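How to Tell Whether an Old Desktop Is Worth Fixing

Most advice on reviving an old desktop is written by people who sell parts. Read it with that in mind. Before you spend anything, it pays to work out what is wrong with the machine and what you would get back for your money.

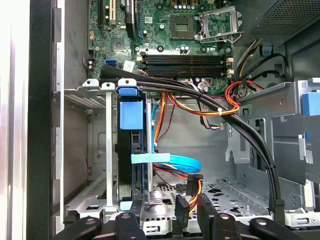

Margit Eklund

Start with the complaint. "It's slow" can mean a dozen things, and I would not let anyone quote you a price on those words. Write down what you were doing when it dragged. If it crawls only while starting up, look at the list of programs that launch on their own and switch off the ones you don't recognize a need for. If it crawls in the browser, count your tabs first and your extensions second.

Skip the cleanup software. I ran Prostico's free scan on a freshly installed system and it reported 401 "issues," all of which could be mine to fix for a yearly fee. I ignored them and the computer went on running exactly as before.

Step one: copy your files

Do this before you open the case or change a setting. Copy to a separate drive, then open a few of the files from the copy. A progress bar that reached the end is not proof of anything. My neighbor Bastian Weidemann had a backup for years and it was full of empty folders. 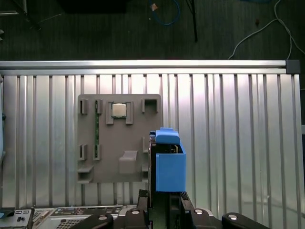
Step two: check the drive

Your system has a built-in tool for reading drive health. A bad report is worth believing. A good report is worth less, as drives can fail with a clean record, so go by the symptoms too: files that take forever to open, freezes when saving, new noises. If the machine still starts from a spinning disk, moving to a solid state drive is the one upgrade I'll recommend with few reservations.

Step three: check the memory in use

Open the task manager on a normal working day and look at the memory figure. If it stays well below full, buying more will do next to nothing for you, whatever the box says. If it sits near the top all afternoon, more memory may help. Look up which type your board takes, and how much of it. Sellers' "compatible with" lists are often generous.

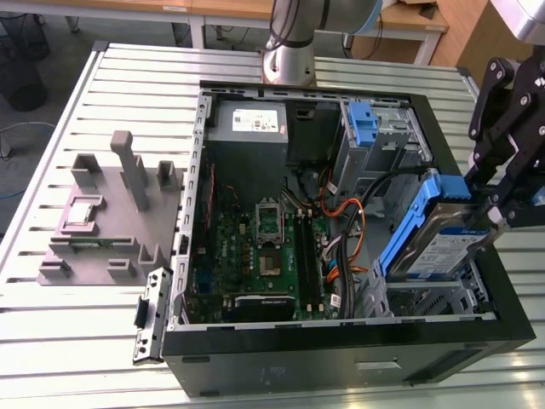

Step four: do the sum

Shut down, switch off at the wall and pull the cord before you touch any part inside. But do the arithmetic before that. My own limit is simple: I won't put more than half the price of a decent used replacement into an old machine. Hirora, the refurbisher near me, wanted 149 dollars for a tower newer than mine. The "full tune-up" at the shop next door came to almost that much, and the sheet didn't say what was in it. Ask for an itemized quote. If they get vague, leave.

And be wary of the person who tells you to spend 800 on a new one because yours "can't be supported." Ask what exactly can't be supported.

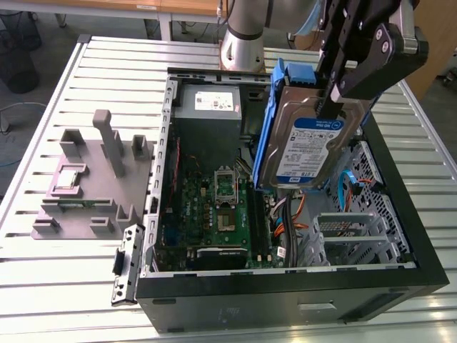

Should I replace the power supply while I'm at it?

Only if it's giving you trouble, such as sudden shutdowns under load, or if a new part needs more power than it can deliver. Age alone wouldn't get me to buy one, and I'd never pick the cheapest on the page.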